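**Appliance corner: the fridge filter question, again**

Three letters this month, all on the same subject, so the June column is about water filters whether you like it or not. The little light on the refrigerator door has gone red. Must you obey it?

The light is a timer. On most models it doesn't test the water or count glasses poured. It counts months, and when it gets to its number it turns red and stays red until somebody holds a button down.

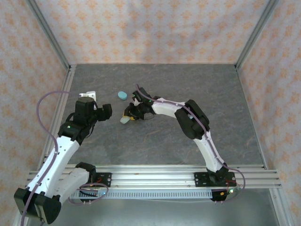 You can therefore reset it without changing anything, which my household did for longer than I'll put in print. The water began to taste like the inside of a garden hose, and the ice followed a few weeks later.

Ngan-ling Tam wrote in from Orley to ask about the store-brand cartridges. Her Veneck side-by-side takes a filter that costs $81 from the dealer in Clorndale, and she has found one online for $12. It may well fit. Look for a certification on the box that names what it removes, and be suspicious of one that only says "fresh."

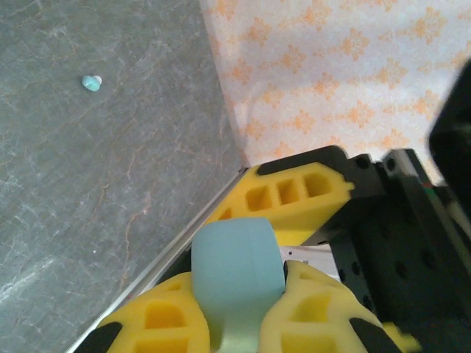
Changing it is a short job. Find the cartridge first (top right corner inside, or behind the bottom grille, or somewhere the designer thought was funny). Put a towel down. Give it a quarter turn, pull, and push the new one in until it clicks. Then run a few gallons through before drinking, in a pot, so you can water the tomatoes with it.
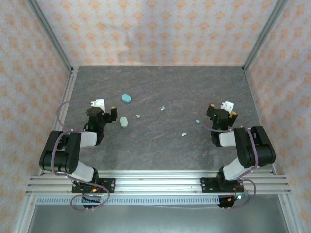 If the dispenser slows to a dribble after the swap, the cartridge usually isn't seated. Take it out and try again before you call anyone. I paid for a service visit once and the man was in my kitchen for 9 minutes, most of them spent being polite.

Next month: dryer vents, and what lives in mine.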